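Print this post | E-mail this to a friend

Teaching by hand, week three

Posted February 24, 2021

I spent most of this month moving a robot arm through the same job over and over. The job is putting memory back into an old desktop computer. A person who has done it a few times needs less than a minute. I've been at it for three weeks and I'm still learning how to show it properly.

There are two ways we do it. In the first, you put the arm in its free mode, take hold of it near the wrist and walk it through the motion while it records where the joints are. In the second, you sit at a desk with a hand controller and steer it from there. Tamunoemi Haruna, who runs the Vasine project with me, likes the controller. I started out preferring the first way, since you can feel when something touches. The trouble is that your own hands do a lot of the work. I would push a little sideways without noticing, and on playback the arm had no idea I had done it.

So we switched to the controller for anything that goes into a slot. It's slower. My first 20 tries took a whole afternoon and I threw out 15 of them, mostly for stopping and starting. If I hesitate over the board while I make up my mind, the hesitation goes into the recording along with everything else. Tamunoemi told me to decide before I move, and to start over if I catch myself thinking halfway down.
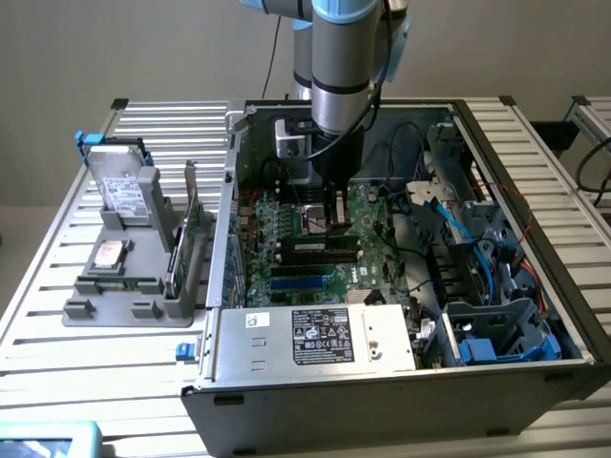 The other thing I had to unlearn was tidiness. I used to set every part in the holder at the same angle and line up the case with the same edge of the bench. The recordings looked great and the arm was useless as soon as anything shifted. Now I move the case a little between tries and turn it a few degrees when I remember to.

Cables are the worst of it. They never lie the same way twice, and when you're steering from the desk it's easy to forget one until you've dragged it along. I've started doing a slow pass over the case before each session – just looking, no recording – to see what's in the way.

We set ourselves a goal of 600 good recordings before we try any training. As of this morning we have 420. Some of the early ones will probably come out again, because I don't trust my own marking from the first week. I was calling things good that I would not call good now.

Next up is the expansion card, which has to go in straight and has a bracket to catch on things. I tried it twice yesterday and scrapped both. I'll write about that when I have something to report. I also owe a couple of you an answer on how we name and sort the files, and I'll get to it after the memory set is finished.

Contact | Copyright 2021 Plovau Notes | Back to top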